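Home | Articles | Interviews | Methods | Archive | Contact

Doors before drawers: an interview with Sumaiya Dewan

Sumaiya Dewan runs demonstration work at Trolen, a small firm that teaches mobile manipulators to move through offices. Her team collects the examples from which the control policies are trained. Most of them come from people carrying a pair of hand-held grippers and doing the task themselves. The rest come from remote operation of the robot, which the team calls Ellia.

The split between the two methods was settled in March, after a trial in which the same operators did the same tasks both ways. Dewan is careful about what the trial showed. "It showed that for our tasks, with our operators, hand-held was faster to collect and slower to clean," she said. "I would not stretch it further than that."

Remote operation has one plain advantage. Every motion recorded is a motion the robot can make, with its own arm lengths and its own speed limits. With hand-held grippers, a person can reach round a door frame in a way the robot cannot copy, and the recording looks perfectly good until it is checked against the arm. The team runs that check on every recording before it goes into the training set. In the latest batch of 1219 recordings, 43 failed it.

"Nearly all of those were doors," Dewan said. "People lean. They turn a shoulder and let their weight do the work. The gripper path is then a path of the whole body, and the base of the robot has to produce it somehow."

Doors were chosen as the first task for that reason. Vasanthi Jayawardena, who wrote the checking software, had argued for drawers, where the motion is nearly a straight line and the person can stand still. Dewan overruled her. "If the pipeline can deal with a door, a drawer is a small change of settings. The other way round you learn very little."

The glass doors in the office corridor have been the hardest. A frosted panel gives the cameras little texture to hold on to, and a clear partition next to it shows the room behind, blinds and chairs included. Dewan's team relies on the printed markers on the grippers to place the hands, and does not ask the tracker to make sense of the glass.

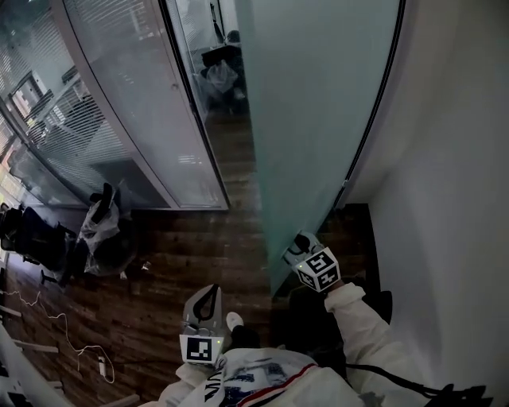

Page last changed: March, 16:10, by T. Dissanayake

Markers bring troubles of their own. They have to stay in view of the head camera, and an operator's sleeve can hide one for long enough to lose the track. Tania Dissanayake, who trains the operators, now teaches them to keep the idle hand low and in front of the body, with the marker turned towards the face. "They find it tiring," she said. "After 8 minutes the elbow comes in and the marker turns away, so I stop them before that."

I asked whether the idle hand needed to be recorded at all when one hand does the pushing. Dewan said it did. The robot has two arms, and the second one must be somewhere. If the recordings do not say where, the policy picks a place, and in early tests it picked places that struck the wall.

Operators are also told to push doors at a point the robot can reach without changing its height. That often puts the contact lower on the panel than a person would naturally choose. Pranab Siddiqui, one of the longer-serving operators, said it took him a while to stop reaching for the handle side at chest level. "You have to look down at the gripper. Walking through a door looking down is not comfortable."

Looking down has a cost in the data as well. The head camera then sees a great deal of floor, with whatever cables and furniture happen to be on it. Dewan does not have the floor cleared. A policy trained only in tidy corridors did poorly at Nirnasar, the firm's second site, and she would sooner have the clutter in the recordings from the start.

Remote operation is kept for corrections. When Ellia fails at a door, an operator takes over, finishes the pass, and that stretch is added to the set with a higher weight. Faraji Makori handles most of these sessions. He limits each one to 10 corrections, and notes the cause of each failure by hand before looking at the logs.

I asked Dewan which part of the process she trusted least. "The start and end of each recording," she said. "People disagree on when a door task is finished. Is it when the door is open, or when you are through it? We had both in the set for weeks. Vasanthi found it from the lengths."

The team has since fixed the end point as the moment the trailing hand clears the frame. The older recordings are being trimmed to match, and Dewan expects to retrain on them when that is finished. Drawers come next, in the rooms on the Chowdhury side of the building.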